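In praise of the big shared table

I have come round to thinking that the best thing you can put in a workroom is one large wooden table, and I will happily bore anyone who disagrees! Desks are fine. I had a desk for years. But a desk belongs to somebody, and so it fills up with that person's mugs and post, and the rest of us walk round it.

A table is open to whoever turns up. You can spread out a map, fold a bedsheet, eat your soup, have a proper argument with Ans Declercq about curtain lengths (I lost). My grandmother's was bought in 1922 and did for pastry, homework and at least one wedding dress, and I don't remember it ever being described as clutter.

People tell me a big table eats the room. Well, yes - it does, and good! Let the rest live at the edges. Bins by the wall, the whiteboard leaning wherever it fits, chairs pushed in when you go home. Wiroj Jaidee would rather have 15 little folding ones, and we have been having this out every Thursday since August.

What I love most is the shine on an old brown top when someone has bothered to go over it with a cloth. It makes you want to sit down and start something, even under strip lighting.
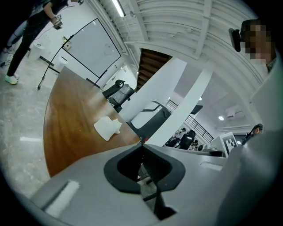 Glossy table top, white cloth, office chairs pushed up close.

I'd take that over 300 square feet of matching desks any day. Give me a table and a couple of chairs that don't match - and somewhere to put my elbows.

Contact Ilse Vanhove | © Nollen | Back to top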